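Hand-held gripper build, pre-session inspection
Prelley shared workshop, bench copy, June
Build: Skulgate pair, second version
Checked by: Alfie Stockdale
Second check: Makis Alexiou

1. Housing and covers
Top cover screws tight: OK
Slots clear of swarf and print strings: OK
Cracks or whitening at the corners: none found
Comment (AS): Edges rubbed down again after printing. I would still like a thicker wall on the next one.

2. Fingers
Seated fully in the socket: OK
Side play at the tip, limit 3 mm: OK
Tip cover fitted and not lifting: WATCH
Comment (MA): Tip cover can be turned by hand if you try. Glue it before the next long run. Reach into the small fridge should be tried slowly first, door held right back, and stop if the finger touches the rear wall. 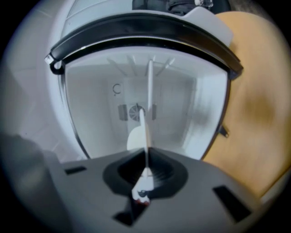
Comment (AS): Agreed on the glue. Use the Dornetti two-part from the metal cupboard and leave it overnight. The cheap stuff went brittle on the first version.

3. Moving parts and pinch points
Jaws open and close without sticking: OK
Return spring hooked at both ends: OK
Trigger guard fitted: OK
Comment (MA): Spring count is at 83 hours by the log. The Sandhu sheet we copied this list from says change at 2000 cycles, and we must be past that. New springs are on order.

4. Cables and power
Strain relief on both cables: OK
Battery strap done up: OK
Charger unplugged before handling: OK
Fuse rating, 4 A: OK
Comment (AS): Left cable rubs on the hinge at full close. Sleeve added, recheck next time.

5. Room and people
Walking route clear before starting: NOT OK, see comment
Fridge door closed when finished: to be checked at end
Lanyards and loose sleeves tucked in: OK
Comment (MA): Chairs need pushing back to the wall before anyone walks about with a gripper in each hand. Your eyes are on the tips and you don't see a chair base.
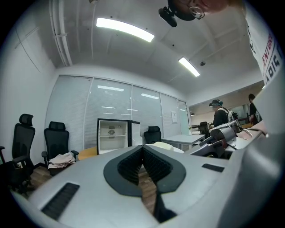 Comment (AS): Will move the chairs and tell Michalis Deligiannis, who has the next slot.

Result: fit for use, short runs only
Open items: tip cover, springs, left cable, chairs
Next check: before the next session, by Makis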